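Ticket 2884: Episode plays out of order, captions two lines behind
Product: Pumus streaming app, TV version
Opened by: Sorcha Strachan
Status: Waiting on customer

First message

Hi! So I've been rewatching Gretlow, the hidden camera show where the four cousins run the fake bakery, and season 5 has gone completely sideways on me. I hit play on the wedding cake episode and got the one with the parking lot goat instead. Right title at the top, wrong show underneath. I backed out, tried again, goat again (I love the goat, but I've seen the goat). The captions are off too, two lines behind for the whole thing, so every punchline shows up after everybody has finished laughing.

I'm on the Lamont box in the living room, app version 352. My laptop plays it fine.

What I've tried so far

Restarted the app. Same goat.

Unplugged the box and counted to 43, mostly out of spite. Captions were good for the first scene and then slid right back.

Signed out and in again. This wiped my place in every show I was watching, so thanks for that.

Reply from Kamala Shenoy, Pumus support

Hi Sorcha, sorry about the goat! We've had a few of these with season 5 since the episodes got re-sorted. Could you go to Settings, then Storage, and clear the saved episode list? Leave the downloads alone. Then open the season page and let it load all the way before you press play. If captions still lag, switch them off and back on while the episode is running. And please attach whatever you have to the ticket.

Second message

Okay, cleared the list, waited for all the little thumbnails to fill in, pressed play, and it's the wedding cake! Finally! I'd forgotten how long the cousin in the apron keeps a straight face.

Captions are still late though. Off and on again fixes them until the first ad break and then they're two lines behind again. I tried the pilot of Jenen to compare and that one was perfect all the way through, ads and all, so it must be something in Gretlow itself.

Attachments (2)

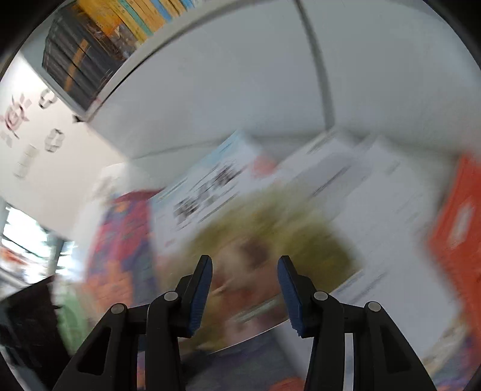
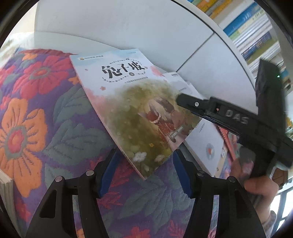 The second one has the cover of 兔子坡 on it.

Next steps from Kamala

Wrong episode: marking this part fixed. Captions: passed to the playback team with your note on the ad breaks. Could you try one episode from season 4 and tell me if it drifts there too?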